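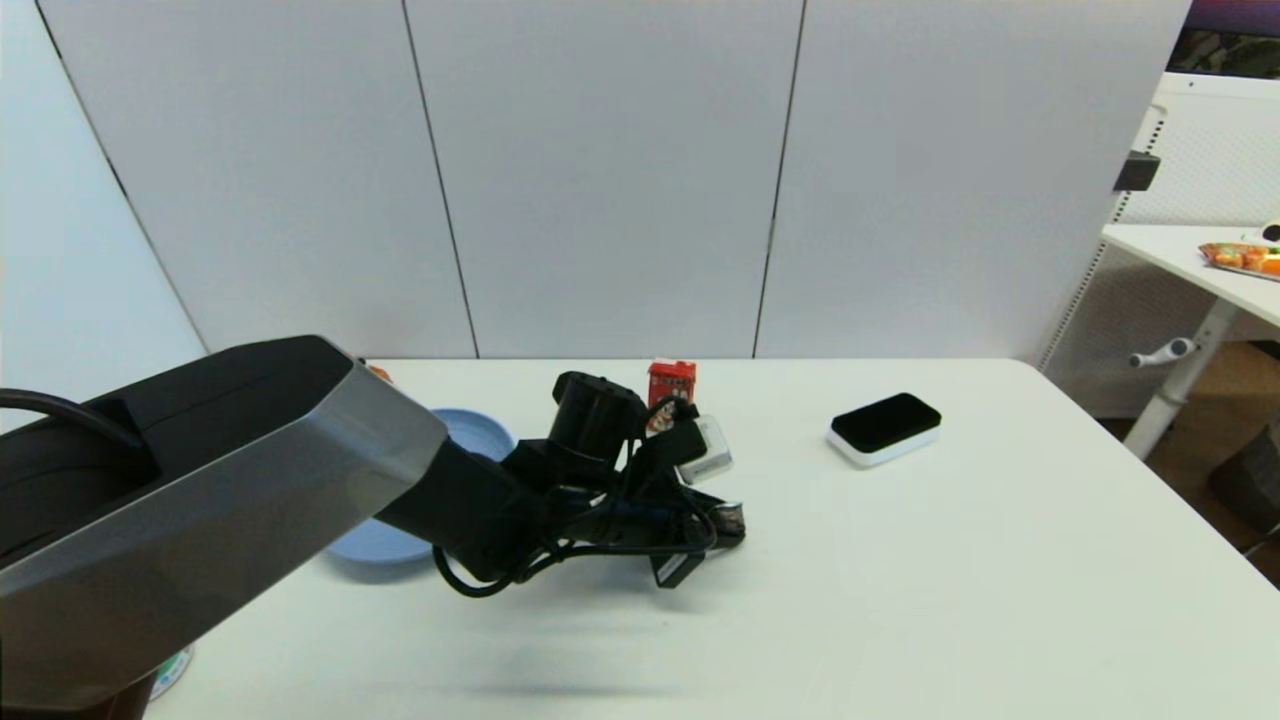
Contract extensions for head coaches are usually reported as a measure of confidence. A club announces three more years, the coach thanks the owner, and the matter is treated as settled until the next losing run. I think the reporting is aimed at the wrong clause. The length of a coaching contract tells a supporter very little. The termination terms tell nearly everything, and those are rarely published.

Take Haltura, who extended their coach in August on terms described as long-term. The club's own statement gave the end date and left out the compensation cap. If the cap is six months of salary, the club has committed itself to six months, whatever the end date says. A one-year deal with full pay on dismissal would bind it more tightly.

Tikeo did it differently. Their coach has worked for four seasons on a rolling contract with 11 months of notice on either side. There has been no extension to announce, so there has been no announcement, and each winter somebody writes that his position is uncertain. It is the most stable position in the league. The cost of removing him is the same on every day of the year, and both parties know what it is.

The usual objection is that players need to see a long deal. A squad that believes the coach is leaving will stop listening, the argument goes, and an extension restores his authority. There may be something in this for a month or two. Players have agents, though, and agents read contracts. A dressing room generally knows the exit price well before the press does, and the public figure is there mainly for the people in the stands.

Starura is the case most often raised against me. They gave a five-year extension after promotion, kept the man through two poor seasons, and finished third. Supporters credit the five years. I would credit the payout, which would have consumed most of the wage budget in either of the bad seasons. The board could not afford to be impatient. Whether that counts as good planning is a separate question – the same clause would have held a bad coach in place just as firmly.

My proposal is modest. The league already requires clubs to file every coaching contract within 100 days of signing. It should publish two lines from each filing: the notice period and the maximum compensation. Salaries can stay private. A club like Tymoshchuk, with 3,000 season-ticket holders and a ground that needs a new roof, has a small margin for severance, and the people paying for the tickets have a fair interest in knowing how much of it has been promised away.

Clubs will say that disclosure weakens them in negotiations. It would, slightly, and it would weaken all of them by the same amount.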